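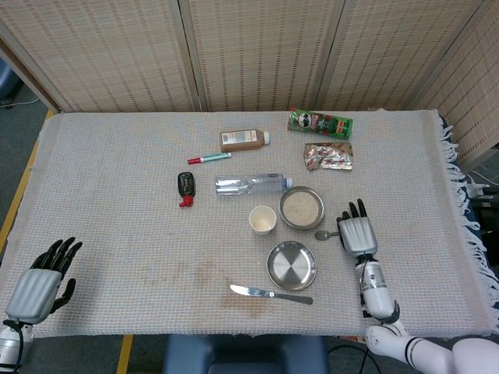

Faz umas semanas que prometi contar como andam as minhas tardes de teleoperação, e como hoje choveu o dia inteiro e o café ficou bom, sentei para escrever. Quem acompanha o blog sabe que entrei na Triltum em fevereiro, meio por acaso, para cuidar de planilhas. Acabei passando boa parte do tempo com um visor na cara e um par de luvas cheias de sensores, ensinando um robô de dois braços a arrumar uma mesa de comida. Minha mãe ainda acha que eu trabalho com planilhas, e eu já desisti de explicar.

A tarefa do momento se chama, no nosso quadro, simplesmente "mesa". Tem prato e tigela de inox, faca, colher, copinho de papel, garrafa, embalagem de salgadinho, uma caneta hidrográfica que não tem nada que fazer ali, e eu preciso levar cada coisa para o seu lugar usando as mãos do robô como se fossem as minhas. Só que não são as minhas, e essa foi a primeira lição. Quando eu fecho os dedos, os dele fecham um tantinho depois. É pouco, mas é o suficiente para a gente querer compensar, apertar mais, ir mais rápido, e aí tudo desanda. A Lise Sandhu, que me treinou, ficou a primeira semana inteira repetindo atrás de mim: espera a mão chegar. Hoje eu digo isso para mim mesma até na cozinha de casa, tirando pão do forno.

Das coisas da mesa, a que eu menos gosto é a colher. Colher deitada em pano é um pesadelo! O cabo fica rente ao tecido, os dedos do robô são mais grossos do que os meus, e se eu desço demais eu levo a toalha junto. O jeito que encontrei foi encostar primeiro a ponta de um dedo na parte oval, fazer o cabo levantar um nadinha e só então pinçar com os outros. Levei uma tarde para descobrir isso e fiquei tão contente que mandei mensagem para todo mundo. A Brittany Melnyk respondeu que ela sempre fez assim e achava que eu sabia. Pois é.

A faca é parecida, mas o cabo mais grosso ajuda. Já a tigela cheia exige outro tipo de paciência: a comida é granulada, clarinha, e qualquer tranco espalha grão pela toalha toda. Na minha estreia com ela eu derrubei quase metade e passei mais tempo catando do que gravando. Agora levanto devagar, com as duas mãos, e prendo a respiração (o robô não respira, eu sei, mas funciona melhor quando eu prendo). Garrafa de plástico quase vazia também engana, porque amassa fácil e sai rolando se a gente pega de lado.

Cada repetição completa vira o que chamamos de episódio. A meta dessa rodada são 339, e depois o material vai para o pessoal do Pluro, que é o nosso sistema de treino. Eu gosto de imaginar que em algum lugar lá dentro fica guardado o meu jeito de virar o pulso antes de pegar o copinho. A Lise diz que é isso mesmo, e que é por isso que ela descarta episódio com hesitação demais: se eu paro no meio do caminho pensando no almoço, o robô aprende a parar no meio do caminho também. Perdi um bom punhado de gravações assim. Em compensação, errar e corrigir com calma pode ficar, e isso me deu um alívio enorme. Deixar cair a caneta, voltar, pegar de novo – tudo isso serve.

Outra coisa que eu não esperava é o cansaço. Não é um cansaço de peso, é de ombro parado no ar e de olho que fica medindo distância. Faço blocos curtos e, entre um e outro, mudo as coisas de posição para nenhuma rodada começar igual à anterior. No começo eu arrumava tudo direitinho, por mania, até a Brittany me pedir para bagunçar mais. Hoje jogo o pacote amassado num canto, deito a garrafinha marrom, viro a lata de batata, e deixo como cair. Ninguém na minha família acreditaria que sou paga para bagunçar mesa.

Teve também o dia em que deixaram o robô tentar sozinho, com um modelo antigo, treinado antes de eu chegar. Ele foi até o prato, parou, abriu os dedos, fechou os dedos e ficou ali, com uma cara de quem esqueceu o que veio buscar na sala. Eu me vi inteirinha. Na terceira tentativa pegou, e eu bati palma de luva e tudo, o que fez os braços de outra estação darem um pulo. Pedi desculpas.

Semana que vem começa uma tarefa nova, de dobrar panos, que a Lise trouxe da época dela na Dulska. Já me avisaram que é mais difícil que colher. Depois conto.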